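How Does a Robot Pick Up a Hairbrush?

Have you ever reached into a messy drawer and pulled out just the thing you wanted, without even thinking about it? I do it every morning, and I never once felt proud of it. Then I got to try a picking kit called Prirex, and now I think my hands are amazing!

Prirex is made by a company called Cindum. It's a set of parts and a computer program that schools and science clubs can rent for their robot arm, so the arm can learn to take things out of a bin. You need a grown-up who knows robots to set it up (sorry, you can't plug it in next to your bed).

What's in the kit?

You get a gripper, which is the robot's hand, plus a program that helps choose where to grab. There's also a booklet with 8 activities. My favorite is the mixed bin. You put in things that are nothing alike and see what the arm makes of them.

A hairbrush is a great one to try. It has a fat end, a thin end and lots of bristles, so where would you hold it? You'd probably go for the handle. A robot doesn't know what a handle is – it has to work out which spot is narrow enough to fit between its fingers. Blocky shapes can be easier, unless they're right up close to a wall. Then one finger has to squeeze into a very small gap. And clear plastic is tricky for lots of robots, because light goes right through it! 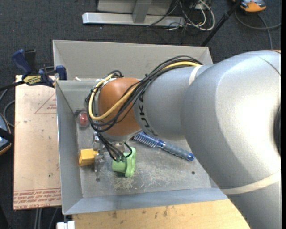 Why are there so many cables?

Think of the cables as the robot's nerves. Some carry power and some carry messages. They have to be long and loopy so the arm can bend and twist without pulling them tight. Wiggle your wrist around and imagine a bunch of strings tied to it. You'd want some slack too!

Is it any good?

I liked it a lot. The booklet is funny and the program shows its best guess before each grab, so you can shout out your own guess first. I wish it had more than 3 practice shapes, and setting up took 4 hours, which is a long time to wait when you're excited. Bring snacks.

One rule before you start: stay behind the safety line whenever the arm is switched on, even if it's standing still.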